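Clurdale's indoor farm doubles its herb racks

Great news for basil lovers! Mulcahy, the indoor farm on Gunport Road in Clurdale, opened its second grow room on 10th February, and it's a beauty. The new racks hold 2,000 plants on 11 shelves, all watered by a recirculating system from Rindus.
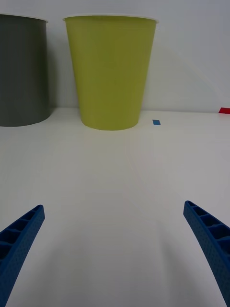
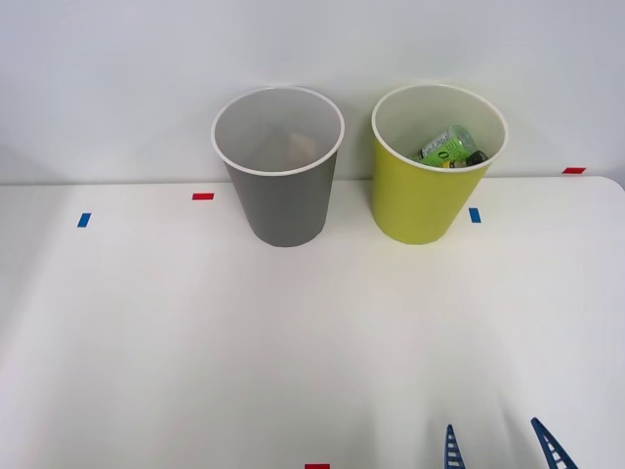

When can people buy the new herbs?
The first cut goes on sale in March at the farm door, with mint and cilantro to follow.

Tours are free, last an hour and take up to 200 visitors a month, so sign up early!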